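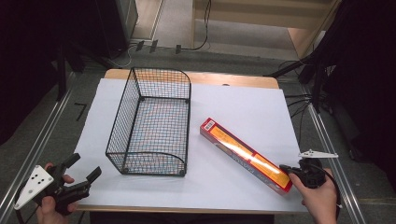 A wire basket, a long red and orange box and a pair of hand-held grippers at the Kadlec bench.

Juraj Vávra keeps the house rules on a single page, and he'll happily read them to you over coffee (he read them to me twice, the second time with gestures!). The paper goes down clean before every session. The basket starts out empty. Both hands stay on the grippers until the task is over, and cables are checked every 60 minutes, even on a slow Tuesday when everybody would much sooner be at lunch.

Sasteck's first rulebook ran to 204 rules, and I'm told people were very fond of it - they just never opened it. The page Juraj uses now has four, and he's been arguing since January, cheerfully and at some length, that three would do.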